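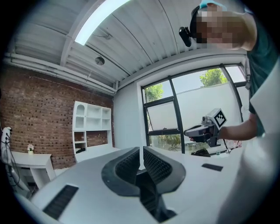

How do I get old candle wax out of a cotton tablecloth without wrecking the colour?

Freeze it, scrape off what you can, then iron the rest out through plain paper towel.

Asked by kelpie51

More detail – dark green cloth, Kotton brand, it was my aunt's. Red candle, dripped all down one end at Sunday lunch. Label says warm wash only. Already tried picking at it, just made it crumbly. Got 19 people coming in February and its the only cloth that fits the big table.

3 answers

Sunita Nguyen-Tran
Bag it, freezer for 2 hours. Scrape with the back of a butter knife, not the blade. Then paper towel under and over, iron on low, no steam. Move to a clean bit of towel every few seconds or you just push the wax back in.
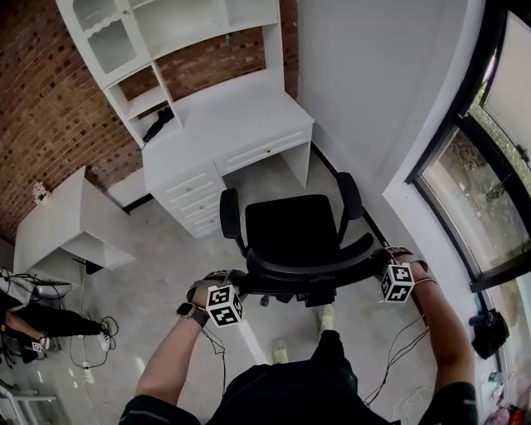 After that you'll probably still have a pink mark from the dye. Dab metho on it, blot, dab again. Test the hem first – dark greens can bleed. Then wash at whatever the label says and dont put it in the dryer till the mark's gone, the heat sets it. Line dry, check it in daylight, repeat if you have to. Took me three goes with a burgundy candle on a cream runner and theres still a faint patch if you know where to look.

drirolia70
Boiling water from the kettle, poured from up high. Mum always did it. Works on white, no idea about green sorry

mossvale
Wouldn't do the kettle on a coloured cloth, label says warm. Sunita's way is right. I use Flotine soaker instead of metho, smells less. Brown paper bag is fine too if you're out of paper towel – plain side only, the printing comes off on the cloth.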